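New white tables for the Vurari reading room

Regulars at the Vurari reading room came back this August to a sight many of them had been hoping for all year – the wobbly old desks are gone, and broad new tables with smooth, matte white tops have taken their place.

Busisiwe Khumalo, who runs the room, said the choice took a good long while, with plenty of tea and plenty of opinions along the way. The tables cost 700 euros in all.

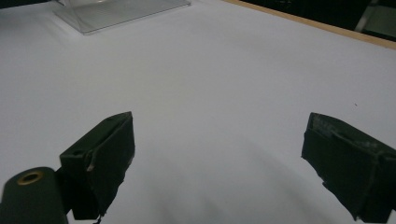
Roscoe Obi, who comes in most mornings with his crossword, says he is delighted with the extra elbow room and has already picked out his favorite corner. Visitors are kindly asked to keep ink pots on a tray. The room opens at 9, and everyone is welcome to come by and try out a seat.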